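# Chapter 4 – Color and Attention

Draft for Bo-ram, figures still to come from Kamrul.

Start with a question. Why do stop signs get noticed and gray utility boxes don't? Size, partly. Position, partly. Mostly contrast – how far a thing stands from whatever is behind it.

By the end of this chapter you should be able to:

- explain hue, value and saturation in plain words
- pick a background that helps the subject
- spot when two colors are fighting

**Key terms:** hue, value, saturation, ground, accent

Hue is the name of the color. Value is how light or dark. Saturation is how strong. Students mix up the last two all the time, so go slow here. A pale pink and a deep maroon can share a hue. Different value, diferent saturation. Squint at them – the hue drops away and you mostly see value.

Dušan Havlíček taught this with paint chips from the Vavar catalog. 243 chips, one long table, sort by value first and hue second. Takes a whole class period. Worth it. Most groups put yellow too dark and blue too light on the first try. 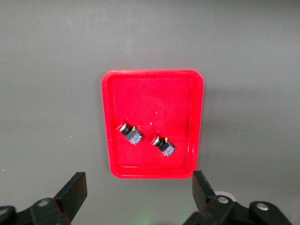
Ground is whatever sits behind the subject. A neutral ground gives strong colors room, and a busy one takes it away. Bright red on plain gray, like the tray, needs no help at all from size or outline. Now imagine the same red on orange. Still strong, but the edge gets harder to find. Keep that pair in mind for section 4.2, were we look at accents.

**Before you read on:** find one object near you with a strong color. Move it onto three diferent grounds. Write down which one makes the edge sharpest, and which one makes you look away. Keep the notes, you'll need them for the Kostlow exercise.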